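Jurnico opens data collection cell for computer dismantling and assembly at Surerstead

Surerstead, 2019-10-23 - Jurnico has brought a data collection cell into service at its Surerstead workshop, where operators guide a robot arm through work on the inside of desktop computers. The recorded examples will be used to train a learning system for repair and parts recovery, under a programme named Iledley.

The cell is built round a single arm mounted on a ribbed aluminium table. Each example is one complete attempt at one task, from the moment the operator takes control until the arm is back clear of the case. Joint positions, gripper state and camera views are stored together on a common clock. The operator then marks the attempt as complete, incomplete or void.

Iledley covers four tasks in its first phase: removing a memory module, fitting a memory module, unplugging a drive cable and placing a loose part in its holder. The programme calls for 200 accepted examples of each. Incomplete attempts are kept in a separate set, as the learning system also needs to recognise when a part has not seated or a grip has slipped.

"Most published work of this sort uses clean parts on a clear surface," said Shahla Ghasemi, technical lead for Iledley. "A used computer has cables lying across the parts you want to reach. We leave them there. If a person has to work past a cable, the examples should contain that."

Cases are worked on lying flat with the side panel off. Part holders are fixed to a plate beside the case, so that their positions stay the same from one example to the next while the position of the case is allowed to vary.
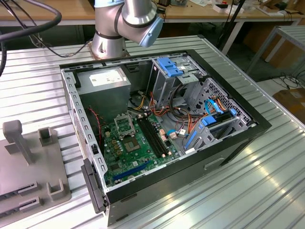
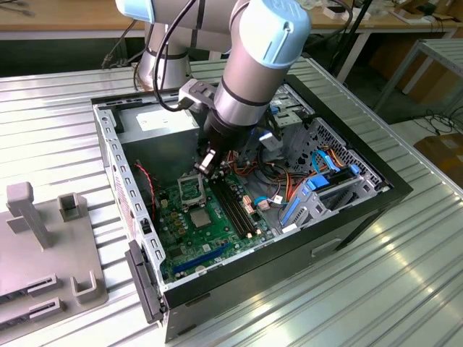
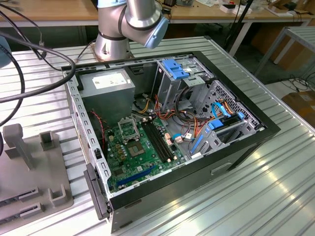

Operators and checking

Ten operators have been trained on the cell. Each works in sessions of 27 attempts, after which the arm is returned to its reference position and the camera alignment is checked. Operators change tasks between sessions, so that no task is learned from one person's habits alone.

Checking is done by a second person who did not record the session. Attempts are rejected if a camera view has dropped out, if the clock has drifted, or if the operator's hand has entered the work area during the run. Vilhjálmur Damgaard, who is responsible for checking, said the rules had been tightened in September after a trial period.

"We had runs where the task was done properly but the start position was wrong in the log," he said. "A run like that is no use to us, however tidy the movement. It is now thrown out at the first check - before anyone spends time labelling it."

Use of the data

The accepted examples will be passed to Honkanen, the project partner, which is responsible for training and testing the learning system. Tests will be carried out on the same cell, using computer cases held back from the recordings. Results will be reported for each task separately.

A second phase will add screws and spring clips. Its start depends on a new gripper fingertip now being tested.

Contact

Elínborg Mikkelsen, Press Office, Jurnico, Surerstead
Technical enquiries: Ketill Grímsdóttir, Iledley programme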